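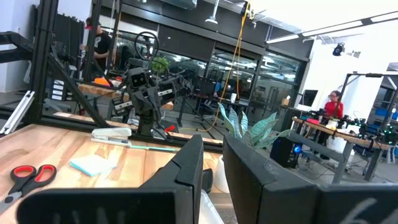
FOR IMMEDIATE RELEASE

Clirholm Tool and Linen Library moves to bigger space, opens Monday

CLIRHOLM – The Clirholm Tool and Linen Library reopens Monday at 8 a.m. in the old feed store on Fraser Street, after 16 months in a church basement with one light switch and no parking. Membership stays the same price. Hours are longer. More stuff on the shelves.

The new space is almost 2000 square feet. Street-level door, wide enough for a wheelbarrow. Loading bay round the side for anyone borrowing the tiller or the big ladders.

What's on offer

Members can borrow from a catalogue that now includes garden tools, kitchen gear for large gatherings, sewing machines, folding tables, tablecloths, tea towels, canning pots, camping stoves and a small range of kids' winter gear. Everything goes out for a week, with one renewal if there's no one waiting. Canning pots are three days only from August to the end of October – demand is silly at that time of year.

New this season: a party box. Plates, cups, cutlery, jugs and cloths for up to 200 guests, packed in stackable bins and lent out as a set. Come back washed please. Cloths can come back unwashed for a small fee, ask at the desk.

Also new is a repair bench, open Saturday mornings. Bring your toaster, your lamp, your kid's jacket with the dead zipper. First come, first served. No microwaves and no gas appliances, we're not licenced for those and the insurance is very clear. Small electrical items get a safety test before they go home with you.

How the move was paid for

The move was funded by the Bomside Neighbourhood Fund, which covered the first year's rent and the new shelving, and by member donations over the winter. The library is still short of the amount needed for a proper heater in the back room. Donations can be made at the desk or through the website. Tax receipts on request.

Skumon Hardware of Bomside has agreed to sharpen blades for the library at cost through the end of the year. That takes in mower blades, shears, chisels and the kitchen knives. Members can drop their own blades at the library too and pay the same rate. Turnaround is eight days or so, longer in spring.
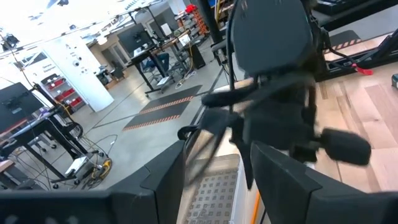 Joining

Membership is open to anyone living in Clirholm, Bomside or the farms along the river road. You need one piece of ID and something with your address on it. A phone bill is fine. A letter from a landlord or a shelter is fine as well. Under 16 needs a parent or guardian to sign. Existing members keep there old cards and don't need to do anything, but please check we have your current phone number as a fair few bounced when we tried to send out the moving notice.

Late fees are gone as of Monday. Overdue items will get a reminder, then a phone call, then a hold on the account until the thing comes home. Anyone with an old fine on their record can consider it wiped. If you've got a drill of ours from before the basement, bring it in, we'd like to see it.

Donating items

The library is taking clean, working donations from opening day. Wanted most: extension cords in good shape, pressure canners, cotton tablecloths (any colour), stepladders, fabric shears, snow shovels. Not wanted: mattresses, car seats, bike helmets, paint, anything with a cracked casing. Please don't leave items outside the door overnight. Two boxes of books got rained on last month and had to be thrown out.

Parking and access

Eight spots behind the building, shared with the bakery. The ramp is on the Fraser Street side. Accessible washroom on the ground floor. The bus stops across the road. Bikes can be locked to the railing untill the rack arrives.

Opening day

Doors at 8 a.m., coffee and muffins while they last, tours on the hour. Borrowing starts right away so bring your card. The repair bench will run a special session that afternoon from 1 p.m. – small items only.

Winter hours start in December and will be posted on the door.

About the library

The Clirholm Tool and Linen Library is a non-profit lending library serving Clirholm and neighbouring communities. It is run by its members.

Media enquiries: contact the front desk during open hours, or leave a message on the library's answering machine. Reporters are welcome to come by before opening on Monday, please knock loudly at the side door.

– END –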